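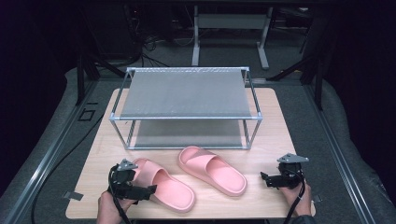
Figure 4. Pink slide sandals in front of a two-tier rack on a light wood-grain tabletop.

4. Dry mouth in everyday life: findings from the diary study

We were lucky with our participants. When we planned the diary part of the Itholm study, we expected short, dutiful entries that would thin out after the first few weeks. What we received was one of the richest sets of written material on dry mouth that any of us has worked with, and this section can only show a part of it. The 200 adults who kept a diary wrote on good days and bad ones, in the kitchen, on the bus, and quite often in the middle of the night. Many of them had lived with a dry mouth for years without ever raising it with a dentist.

All participants were patients of the Itholm dental clinic, had at least ten natural teeth, and took one or more daily medicines known to reduce saliva. They wrote in Grikano, the diary tool described in Section 3, or on paper if they preferred. A year of follow-up (365 days from the first entry) gave us something that shorter studies miss almost completely, namely the seasons. Heating, dry winter air, summer travel, hay fever and the tablets taken for it all leave a mark on the diaries, and we will come back to them below.

4.1 How people describe the feeling

The clinical word is xerostomia, and it covers the feeling of dryness whether or not the flow of saliva is measurably low. Not one participant used it. They wrote about a tongue that "sticks to the roof," about "cotton," "sand," and "old glue," and about lips that would not let go of the teeth in the morning. One woman compared the feeling to talking through a paper towel, a phrase our whole coding group took to at once.

These words are more than color. When Lục and Mtshali sorted the entries by the kind of language used, they found that the "sticky" words and the "rough" words behaved very differently. Sticky entries clustered at night and on waking, and they were often followed by a drink of water and no further comment. Rough entries came later in the day, frequently with a mention of food, soreness at the sides of the tongue, or trouble with a partial denture. People who wrote mostly rough entries were also the ones whose examinations showed new decay near the gum line. The group is small and we do not want to build too much on it, but the pattern was a delight to find in free text, and we would love to see it tested in a larger sample.

A third group of words surprised us. Several participants described their spit as "thick," "foamy" or "like string," and some of them did not consider their mouth dry at all. They had enough liquid, as they saw it, and it was simply the wrong kind. The short form we used at intake, the Bakhtiari questionnaire with its 13 items, has no question on thickness. Anyone using it in a similar group may want to add one.

4.2 Meals, sipping and the sweet trap

Food takes up more space in the diaries than any other subject. Bread, crackers, and dry chicken are the great enemies, and sauces are the great friends. People planned meals around them with real skill. One man kept a running list of dishes sorted by how much gravy they would carry, and his entries on soup could be published on their own.

From a dental point of view, the interesting part is what happens between meals. Saliva washes sugar away, buffers acid, and returns minerals to the enamel. A person with too little of it has less protection at exactly the moment they feel the need to keep something in the mouth. In the early weeks of the study, hard candy and sweetened drinks were the most common forms of relief after plain water. The entries are frank about this. Participants kept peppermints in coat pockets, in the car door, and on the nightstand, and a mint at two in the morning sits against the teeth for a long time when there is hardly any saliva to clear it.

Sipping was nearly universal. Water did no harm, of course, but a fair number of people had moved to flavored water with lemon in it, believing it to be the healthier choice and enjoying the little rush of saliva that the sour taste brings on. Taken all day long, such a drink is hard on enamel. We were struck by how quickly people changed once this was explained to them in person. Steyn, who led the mid-study visits, spent only a few minutes on it with each participant, and the lemon all but disappears from the entries that follow.

Sugar-free gum deserves a cheerful word here. Those who could chew comfortably liked it very much, and they wrote about it with something close to affection. It was less popular with denture wearers, for obvious reasons, and with people whose jaw joints were sore. For them, sugar-free lozenges filled some of the gap, although the diaries suggest that a lozenge is used only if it is within arm's reach.
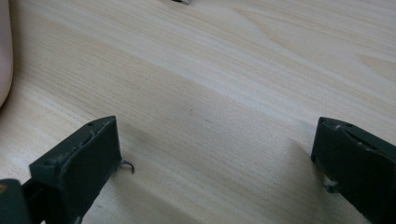
4.3 Nights

Saliva flow drops to almost nothing during sleep in everyone. For our participants, this ordinary low point came on top of an already low base, and the nights were the hardest part of the condition. Waking with a dry mouth was the single most common event in the material. People who slept with the mouth open, who had a blocked nose, or who used a breathing machine wrote about it most often, and many had invented routines of their own: a glass by the bed, a damp cloth on the radiator, a pillow that kept the chin up.

We offered a bedtime gel, Millari, to all those who reported waking on most nights. It is a plain, fluoride-containing gel that is spread over the tongue and cheeks with a finger. The diaries make it possible to watch the habit take hold, and what a pleasure that was to read. The first entries complain about the texture (nearly everyone does), the next ones describe using far too much, and then the gel slips into the background and is mentioned only when someone has forgotten it. After 16 weeks, most of those who were still using the gel wrote about waking less often, and several had stopped taking water to bed.

We want to be careful here. There was no comparison gel, people knew what they were using, and those who disliked it dropped out of this part of the study early on. Room humidity and the time of year may explain some of the change. Still, the descriptions are so concrete, and so consistent between people who never met, that we consider a controlled trial well worth the effort.

4.4 Medicines and the missing conversation

Perhaps the most useful result for daily practice has little to do with gels or gum. A large share of the participants had never connected their dry mouth with their tablets. They blamed age, or coffee, or the weather. Others had made the connection by themselves, sometimes with impressive detective work, by noting the day a new prescription began and the day the crackers became impossible. Very few had been told by the person who prescribed the medicine.

The entries around medicine changes are wonderful material for a researcher. In one case, a participant moved a water tablet from evening to morning on her doctor's advice, and the tone of her diary changes within the same week. In another, a switch between two medicines for an overactive bladder brought the sticky words back after a long quiet stretch. Neither story proves anything on its own. What they show is how closely people observe their own mouths once they have been given a reason and a place to write.

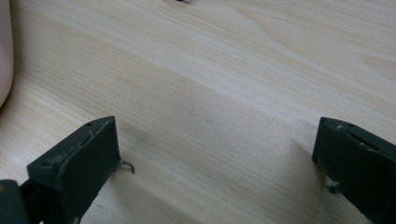

It also became clear that patients do not know whose problem this is. The physician's office seemed to them too busy for a question about spit, and the dentist seemed to be there for teeth. Several wrote that the study visit was the first time anyone had asked. Wegener has since added two plain questions to the clinic's medical history form, one on waking with a dry mouth and one on needing a drink to swallow dry food. The dental hygienists report that the answers come easily and often open a longer talk about medicines. When a patient says yes to either, the clinic now writes to the prescriber with the patient's permission. We stress in these letters, as we did with participants, that no one should stop or change a medicine on their own.

4.5 Seasons and interruptions

January was the low point of the year in almost every sense. Entries were longer, the words harsher, and cracked corners of the mouth came up again and again. Heated indoor air is the likely reason, together with colds and the mouth breathing that goes along with them. Late spring brought a second, smaller dip, and this one matched the use of allergy tablets very neatly. A study of a few weeks in early fall would have missed both, and would probably have described dry mouth as a steady complaint. In our material it is anything but steady.

Gaps in the diaries were common, and we treated them as information wherever we could. Some participants stopped during a hospital stay or a family crisis and then filled in what they remembered. We kept these later entries apart from the rest. Others told us that they had stopped writing during good spells, which means that our picture is tilted toward the bad days. Shabalala's reminder calls helped to some degree, and the calls themselves produced remarks that never made it into the written entries. For the next round, we plan to ask for one short line a day, even if that line is just "fine," and to record saliva flow at each clinic visit so that the feeling and the measurement can be laid side by side throughout the year.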